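Home | Meetings | Minutes | Equipment | Contact

Hirkville Workshop Group
Minutes of the equipment planning meeting, January

Chair: Montserrat Paredes
Minutes: Vega Prieto

1. Welcome
Montserrat opened at 2 pm and thanked everyone for coming out in such miserable weather, and for the cake, which did not last as far as item 3. The previous minutes were agreed once the spelling of Gautam had been put right in two places.

2. Two-arm bench, next year's budget
We spent most of the afternoon on this one, and a very good-natured afternoon it was. Vega went through the quote from Cerov, which covers 64 spare fingertips and a second set of brackets. Montserrat felt that was rather a lot of fingertips to buy in one go, and wondered whether Cerov might hold the price if we took half now and half in the summer. Vega will ask them nicely.

The tabletop came up again. It is scuffed and there is a thin line running across it, and Gautam would like a new top included in the bid while we are about it. Sovenier have offered one at 161 pounds, delivery included, which most of us thought very fair. There was a longish chat about whether a matt grey would be kinder on the eyes than white, and we agreed to ask for a sample of each before anybody sets their heart on one.

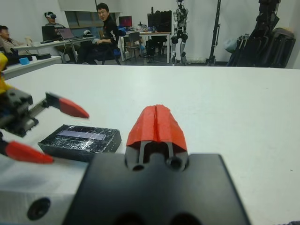
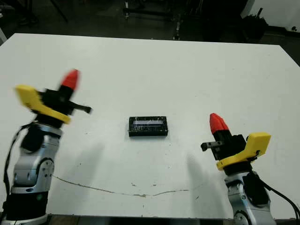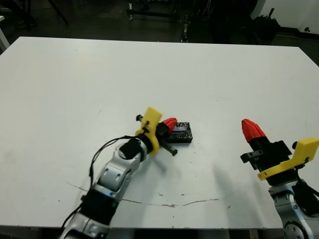
Item 2: the bench, with the small black test piece on the table and the red fingertips on the grippers.

3. Cables and storage
Gautam asked for 74 pounds for cable ties, sleeving and a decent set of drawers, and got it without a murmur. Montserrat did ask, very kindly, that the drawers be labelled this time.

4. Actions
Vega: write to Cerov about splitting the order.
Gautam: colour samples from Sovenier; order the drawers.
Montserrat: put the revised figures into the bid and send it round for comments.

5. Next meeting
Same room, same time, in February. Vega has promised to bring the biscuits.

Contact the group | Copyright Hirkville Workshop Group | Back to top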